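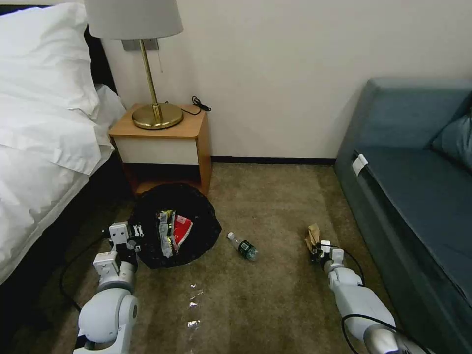

**Nostia opens 16-mile lakeside trail with new stops for overnight visitors**

NOSTIA, Saturday, June 4, 2022 - The town of Nostia has opened the Mollora Trail, a 16-mile walking and cycling route that links the town center with the village of Clesa on the north shore of the lake.

The trail follows the bed of the old quarry railroad for most of its length. It passes the Mirzaei orchards, two picnic areas and the former pump house, where a small display covers the history of the line. The surface is packed gravel, apart from a paved section between the Nostia ferry landing and the orchards.

"People used to drive through on the way to the coast and stop for gas," said Zoia Prokopenko, visitor services manager for the town. "Now they can leave the car at the landing, walk to Clesa, stay the night and come back on the morning boat."

The ferry between Nostia and Clesa will run 8 times a day through the end of October. Bicycles travel free on all sailings. Dogs are allowed on the trail and on the lower deck of the ferry, but must be kept on a leash.

The highest point on the route is Mollora Overlook, at 1,364 feet. It is reached by a signed side path from the pump house. The path is steep in places and is not suitable for bicycles or strollers.

Rooms are available at inns and guesthouses in both Nostia and Clesa. The visitor center keeps a current list and can book same-day stays by phone or at the desk. Weekends in July fill early, and the town advises booking ahead.

Free trail maps are available at the visitor center and on board the ferry. Guided walks leave the Nostia landing at 2 p.m. every Sunday - no reservation is needed.

**Media contact:** Zoia Prokopenko, Nostia Visitor Center, Ferry Landing, Nostia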